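Printed 3D arm drifts toward the rim when sorting cubes

I set up a small printed arm for a two-bin sorting job, blue cube in the teal bin, orange cube in the orange one. Servos run off a Doltholm driver board. Homing passes, but after 53 cycles the gripper comes in low at the join between the bins. 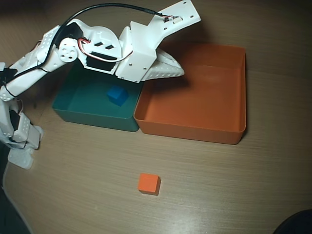 Joint offsets were last saved in November. Elbow reads 142 at the park pose, and I don't know if that is normal. Recalibrate or replace the servo?

Answer 1 (accepted)
Check the horn screw first. Power down, support the forearm and rock it by hand. If the horn moves and the gear doesn't, remove the screw, reseat the horn on its spline and tighten. Then rerun the offsets for the elbow and wrist – in that order.

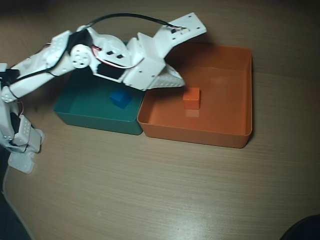
Run 200 cycles before you touch anything else. Leave enough slack in the elbow wires for full travel.

Answer 2
Mine was the power supply. Swapped it for a Prorley, fine now.

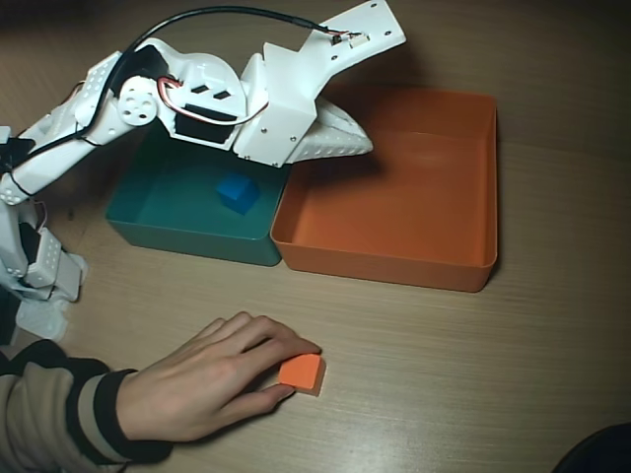

Do I need to redo the bin positions after reseating the horn?
Only if the park pose is off by more than 2 counts once the new offsets are saved.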